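# How to run a gripper demonstration in a home bedroom

*Last updated October 2, 2019*

These notes cover the jewelry demonstration, the one that gets set up on a bed in a real house. They assume you have already done the tabletop one at Malley and know how to charge and pair the hand-held grippers. If you haven't, do that first. The bedroom version has more ways to go wrong and less space to fix them in.

The task is simple to explain to a visitor. A person holds a gripper in each hand, picks up pieces of jewelry from a bedspread and puts them in an open tin. The recordings are later used to teach an arm to do the same job. Visitors watch for a while, then try it.

## Before the visit

Go and see the room at least once before you bring anyone to it. You are looking for three things:

- Enough floor beside the bed for the operator and one visitor to stand without touching elbows.
- An outlet you can reach without running a cord across the doorway.
- A bedspread with some pattern on it. Plain white sheets make tracking drift, and you will spend the visit restarting.

Leave the room the way it is. Blankets on the bed, coats on the rack and things on the desk should all stay put. We cleared everything out for the first house at Brudstead in April and the recordings were less useful than the ones from the next house, where we touched nothing. Ask the household to take away anything they don't want recorded, and ask again when you arrive.

Keep each group to 6 people. Two can be in the bedroom with the operator and the rest wait in another room with the laptop, where they can follow the view from the grippers.

## What to bring

- 2 grippers, charged, plus the spare battery pack
- The finger pads bag (pads come loose more often than you would expect)
- A small screwdriver for the pivot pins
- The tin, open type, no lid
- The jewelry bag
- Laptop and the long cable
- Printed consent forms
- A cloth for wiping the lenses

The jewelry bag should have a mix of beads, chain, and stiff pieces such as bangles or keyrings. Don't bring anything valuable or anything on a weak thread. One broken string of beads on a quilt will end the session.

## Setting up

1. Put the tin on the bed first, with its long side toward the operator. Push down on the mattress beside it. If the tin tips, move it closer to the middle.
2. Lay the jewelry out between the tin and the operator. Spread the pieces so that most of them have some bedspread showing around them. A little overlap is fine and makes for a better demonstration.
3. Put the beaded pieces nearest the operator. They are the easiest to grip and the first pick should be one that works.
4. Check that both fingertips on each gripper meet when closed. If they cross, loosen the pivot pins a quarter turn, line up the tips, and tighten again.
5. Wipe the lenses.
6. Start the recording program and wait for both lights to go steady. In our experience this takes around 60 seconds, longer if the laptop has been asleep.
7. Move each gripper slowly over the whole bed once, from the pillow end to the near edge. This gives the tracking something to hold on to.

## Doing the demonstration

Stand square to the bed. Hold the grippers with your elbows close to your sides and keep both in front of you.

Come down over the piece from above, with the tips open a little wider than the strand. Don't scoop from the side. On a quilted bedspread the lower finger catches in the stitching and drags the cloth, and then everything moves.

Close slowly. On a bead bracelet, aim for one side of the loop and let the rest hang. On a chain, take the thickest part of the pile. Bangles are the hardest for beginners. Tilt the gripper so one finger goes inside the ring and the other stays outside.

Lift straight up until the piece is clear of the bed, stop for a moment, then go across to the tin. The stop matters for the recording, as it marks the end of the pick. Lower the piece below the rim before you open. Dropping it from high up makes a loud noise that visitors enjoy, but pieces bounce out.
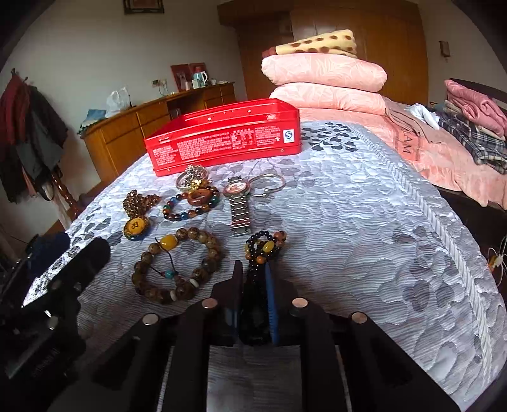
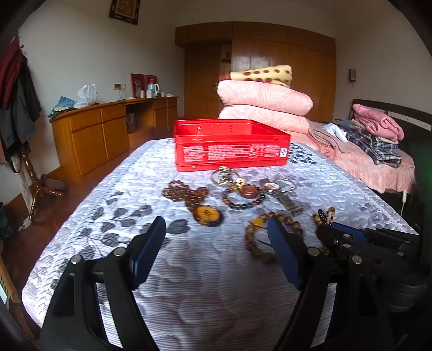 *Jewelry laid out on the bedspread with the red tin behind it, seen from the gripper.*

Talk while you work, but keep it short. Say what you are about to pick up, then pick it up. If you miss, say you missed and try again. Missed picks are kept in the recording and there is no need to start over.

After the tin is filled, empty it with your hands and lay the pieces out again in a different order. Don't try to copy the last layout.

## Letting visitors try

Give the visitor one gripper to begin with. Most people squeeze too hard on the first try, and the beads slip out from between the pads. Tell them to close until it touches and then a little more.

Turn the recording off for first tries and on again once they have moved three or four pieces. Visitors from the Cheung group asked whether their tries could be recorded too, and that's fine if they have signed the form. Put their initials in the session notes.

Children can try with an adult holding the same gripper. Watch the linkage, which can pinch.

## Common problems

**Tracking jumps when the operator leans in.** Their sleeve is probably covering a lens. Roll it up.

**A finger pad comes off.** Stop, find it, and press it back on. Don't carry on with a bare fingertip. The grip is different and the recording can't be mixed with the others.

**Two pieces come up together.** Lower both to the bed and shake gently. If they stay hooked, separate them by hand and mark the pick as bad.

**The program shows error 648.** The disk is nearly full. Copy the session to the backup drive and clear the old files. We had this happen twice at Zetdale with visitors waiting, so check the free space before you leave for the house.

**The tin slides.** Fold a small towel and put it behind the tin, on the side away from the operator.

## Packing up

Save the session before you unplug anything. Lay the jewelry out on a plain cloth and check it against the list in the bag, including the small pieces. Look under the edge of the pillows and in the folds of the bedspread. Shake the bedspread out only after the list is complete.

Leave one copy of the consent form with the household and write the time you left on the session sheet. Grippers go back in the case with the tips closed.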